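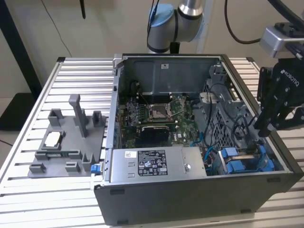
Notes on Collecting Demonstrations for Desktop Computer Servicing

The purpose of this post is to record how our group gathers examples for a learning system that is intended to service desktop computers. Several readers wrote after the January entry to ask how the examples are made, who makes them, and what is discarded. I have set the answers down in some detail.

The task family

The work is confined to opened tower computers laid on their side, with the interior facing up. The tasks at present are seating and removing memory modules, placing a processor in an open socket, and moving parts between the case and the fixture tray at its left. Each task is written as a single sentence of instruction and has one agreed end condition. A task whose end condition cannot be agreed in a short meeting is not collected.

We chose real machines in place of mock-ups after some debate. A Dell tower with its drive cage, its loops of black cable and its power supply along one side presents an arm with many surfaces it must not touch. Mbali Radebe argued for a bare motherboard on a flat plate for the first months, and her position had merit: her early trials on a bare board were completed more quickly and with fewer stops. The policies trained on them were of limited use once a case wall was placed around the board. We have collected inside the case ever since.

How an example is recorded

An operator guides the arm by means of a hand controller and watches the workspace directly. Recording begins when the gripper is at its starting pose and ends when the operator presses the pedal. The joint positions, the gripper opening, the video and the instruction sentence are saved together as one example.

Operators work in sessions of 16 examples, followed by a break. This limit was set by Solange Masson, who supervises the sessions, after she compared examples made early and late in long sittings. In the late ones the hand hesitated above the slot, withdrew, and approached again from the same direction. A system trained on those recordings learned the hesitation along with the insertion.

Between examples the parts are returned to the tray. The tray was printed in our own workshop, and its holders keep a part in a known orientation without holding it tightly. The first version, which we called Jilley, gripped the memory modules too firmly. Operators tugged at them, and the tug appeared in the data. The second version, Filali, has looser clips and has been in service without changes for 11 weeks.

Variation

A collection in which everything stands in the same place teaches a system to repeat a path. The case is therefore shifted between sessions, according to a printed schedule that lists 19 placements. Some differ by a finger's width. Others turn the case by a few degrees, so that the memory slots no longer run parallel to the edge of the table.

Cables are a separate matter. Adel Saber maintains that they should be rearranged by hand before every session, without a schedule, on the grounds that people who service computers leave them in no particular order. I was doubtful of this at first because it makes a session difficult to repeat. We have adopted his practice, with the condition that a still photograph is saved before the first example.

The latch on the processor socket is also varied. In one group of tasks it begins raised; in another it begins closed and the operator must open it. These groups are kept under separate instructions and should not be merged, a point on which we have already made one costly error. Two months of latch examples were filed under a single sentence, and the trained policy would reach for a lever that was already up.

Review

The present collection, named Prestitz, holds 637 accepted examples. Every one has been viewed in full by a person who did not record it. The reviewer may accept it, reject it, or mark it as a recovery. A recovery is an example in which something went wrong, such as a module entering its slot at an angle, and the operator corrected it and reached the end condition. We formerly rejected these. We now keep them under their own mark, and the policies trained with them included are noticeably better at trying again.

Rejections are most often for one of two causes. The first is contact with the case wall hard enough to move the case. The second is a pedal pressed too early, before the fingers have cleared the part. Laimutė Kalniņš has proposed a short tone to remind the operator to wait, and we will test it in the next block of sessions.

Matters still open

Expansion cards remain outside the task list. The card must be released at one end and lifted evenly, and with a single gripper our operators have not found a motion that they can perform the same way twice. Ehab Ouazzani is preparing a proposal for a second arm on the opposite side of the table, and I expect to write about it when the mounting has been settled.

Blue drive caddies are under consideration as an easier addition. Their handles suit the gripper well, although the approach beneath the drive cage is narrow, and the placement schedule would have to be revised to leave room for the wrist.

Correspondence on any of these points is welcome. I would be particularly glad to hear from groups that have collected recoveries on purpose, and to learn what instructions were given to their operators.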